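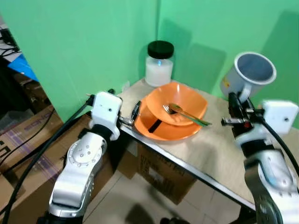
The condensation trouble in the Howlader store is a dew point problem, and I would treat it as one before buying more heaters. Relative humidity on its own tells you little, as it moves with the air temperature even when the amount of water in the air stays the same. A closed glass jar with a screw-on lid, like the one standing against the green wall, keeps its own air largely apart from the room's, so a room reading says nothing certain about the contents. The same applies to our sealed seed tubs.

On February 3 wrote:
> The Konden logger by the north door read 94 per cent
> overnight and 84 per cent at noon. Does that mean the
> store is drying out during the day? We have the vents
> open from breakfast until dusk.

Not on those figures alone. If the store warms by a couple of degrees between the two readings, a fall of that size can happen with no water leaving at all. Please send the temperature column as well. The logger records it, but the Cletance export leaves it out unless "all channels" is ticked.

I would also question the vents. Opening them helps only when the outside air has a lower dew point than the inside air. On a mild, wet day after a cold night you are letting damp air in over cold blockwork, and it will condense there. Close them on such days, and move the logger about a metre from the door frame.

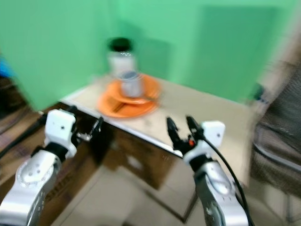
Can the two loggers be checked against each other without sending them away? Put both in a sealed box with a small open pot of damp table salt, leave them overnight at a steady room temperature, and compare the readings with 75 per cent.

Keep the salt wet enough to look like slush, with some liquid showing, and don't let it touch the sensors. If one is out by more than the maker's tolerance, note the offset and correct the records by hand. The Gulent unit has no user adjustment that I could find.

The wiring note for the fan relay is still to be written up.

Search this list Go
Subscribe to the monthly digest
This site uses cookies. Accept
3 replies | 820 views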